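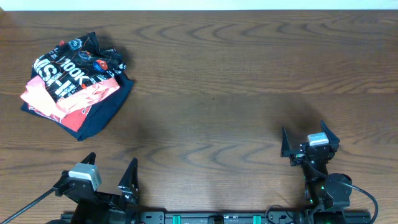 Bancada antes de começar: garras abertas, roupa no canto esquerdo.

Garras Pruvorton x Nokell para pano: alguém já comparou?

torque_frouxo escreveu:
Estou há um mês com as Pruvorton de placas paralelas nos dois braços e queria saber se vale trocar pelas Nokell antes de junho. Tarefa: tirar camiseta da pilha, esticar, dobrar. Foram 72 tentativas com as Pruvorton e 51 pegaram as duas pontas. O resto foi arte contemporânea.

junta_seis escreveu:
51 de 72 com garra rígida em malha está ótimo, para de reclamar. Nokell tem ponta macia, gruda bem na primeira camada e depois não larga. Já vi camiseta sair da mesa pendurada no braço feito bandeira.

torque_frouxo escreveu:
Pegar eu até pego. O problema vem depois: os dois braços seguram a preta estampada pelas pontas e o meio fica todo embolado. Se puxo mais, escapa de um lado. Se puxo menos, tenho uma linguiça.
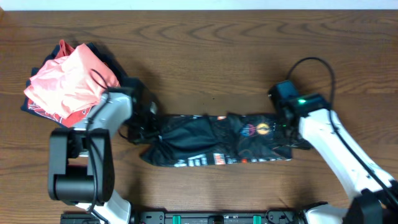

Re: isso é controlador, não garra

malha_aberta escreveu:
Discordo de todo mundo. Você está comandando posição e torcendo para o tecido concordar. Põe limite de força no Strebel, começa em 1000 no parâmetro de ganho e vai descendo. Trocar garra para consertar controlador é trocar o pneu porque acabou a gasolina.

junta_seis escreveu:
Falou o vendedor de Strebel. Com placa lisa de ponta angular não tem ganho que salve, o pano escorrega igual.

malha_aberta escreveu:
Quem dera me pagassem. E a câmera do punho, serve para alguma coisa?

torque_frouxo escreveu:
Serve para eu conhecer os veios da madeira -- com o braço em movimento vira isto: 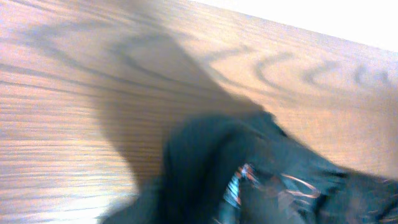
Câmera do punho: mesa, sombra, fios e um borrão que é a garra.

malha_aberta escreveu:
Exposição longa demais. Tem parede estourada no canto e borrão na frente, a pior combinação. Trava a exposição no manual e compensa com luz.

junta_seis escreveu:
E prende esses fios, pelo amor de deus. Nisso eu concordo com ele, anota a data.

torque_frouxo escreveu:
Vou mexer na exposição e no ganho antes de gastar com Nokell. Se piorar, volto aqui para culpar vocês dois -- por ordem alfabética.

Tópicos relacionados
- Vevbridge: perde pacote com dois braços no mesmo barramento
- Nokell ponta macia, quanto dura? (2476 visualizações)
- Strebel: limite de força por junta
- Vendo par de garras Pruvorton, pouco uso

Este fórum usa cookies para manter sua sessão aberta. Ao continuar navegando, você concorda com a nossa política de cookies. Aceitar | Configurar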